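**Trarada busca personal de mantenimiento y orden para su aula de informática (2 plazas)**

Publicado el 02/05/2026

Trarada es un centro de formación técnica con aulas propias y varios espacios compartidos. Abrimos dos plazas a media jornada para el cuidado diario del aula de informática Kozan, situada en la segunda planta del edificio Nullari. El trabajo consiste en dejar la sala lista antes de cada grupo, recogerla al terminar y llevar al día el inventario de material.

El aula se utiliza mañana y tarde, con grupos que cambian cada pocas horas. Por eso pedimos personas ordenadas, que sepan trabajar mientras hay gente en la sala y que avisen cuando algo no está en su sitio.

## Tareas

- Abrir y cerrar el aula según el cuadro de horarios.
- Encender y apagar la iluminación del techo y el aire acondicionado.
- Subir o bajar las persianas de la ventana según la hora y la actividad.
- Recoger y agrupar los cables que queden por el suelo.
- Barrer y pasar la mopa al suelo de madera con el producto indicado. No se friega con agua abundante.
- Limpiar mesas, teclados y pantallas.
- Quitar el polvo de las persianas y de la rejilla del aire acondicionado una vez al mes.
- Anotar en el parte los tubos fundidos, los enchufes flojos y cualquier otra avería.
- Revisar el inventario, que en este momento tiene 1629 referencias entre equipos, cables, adaptadores y consumibles.

El inventario se revisa por partes, un armario cada semana. No hace falta conocer todo el material desde el primer día – las etiquetas llevan código y hay un listado impreso en cada armario.

La sala es luminosa, con paredes y techo blancos, tubos fluorescentes y una ventana con persianas de lamas horizontales. El aparato de aire acondicionado está en la parte alta de la pared, de modo que para limpiarlo hay que subirse a una escalera. Quien no pueda trabajar en altura debe indicarlo en la solicitud y se repartirán las tareas de otra manera. 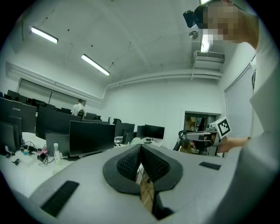
Los cables son la parte que más tiempo lleva. Al final de cada grupo se retiran los que no son fijos, se enrollan sin forzarlos, se cierran con velcro y se guardan por longitud. Los fijos se dejan pegados a la pared y fuera de las zonas de paso. Durante las clases no se desconecta nada sin preguntar antes a la persona responsable del grupo.

## Condiciones

- Dos contratos a media jornada, uno en turno de mañana y otro en turno de tarde.
- Duración inicial de 7 meses, con posibilidad de renovación.
- Salario según convenio, en doce pagas prorrateadas.
- Ropa de trabajo, guantes y calzado a cargo del centro.
- Formación inicial pagada en prevención de riesgos y uso de escalera.

Las vacaciones se fijan de acuerdo con el calendario del centro. Los cambios de turno entre las dos personas contratadas se admiten si se comunican por escrito con antelación.

## Requisitos

- Permiso de trabajo en vigor.
- Español suficiente para leer instrucciones y rellenar el parte diario.
- Manejo básico de hojas de cálculo.
- Puntualidad. Los grupos no pueden entrar si el aula no está abierta.

Se valorará la experiencia en conserjería, limpieza de oficinas, almacén o mantenimiento de aulas. También se valorará haber trabajado con inventarios etiquetados, aunque no es imprescindible. No se pide titulación.

## Cómo presentarse

Enviad un currículum de una página como máximo y unas líneas con el turno preferido, por el formulario de la web de Trarada o en papel en la recepción del edificio Nullari. En ambos casos hay que poner la referencia «Aula Kozan». Las solicitudes sin turno indicado se tendrán en cuenta para los dos.

Las entrevistas se harán en la propia aula, para que se pueda ver el espacio y preguntar por las tareas. Incluyen una prueba corta: localizar varias referencias en el listado y guardarlas en el armario que les corresponde.

Las personas que se presentaron en febrero a la plaza del almacén Cinotstead pueden optar también a esta. Basta con que lo indiquen en el formulario, sin volver a enviar el currículum. Responderemos a todas las solicitudes, también a las que no pasen a entrevista.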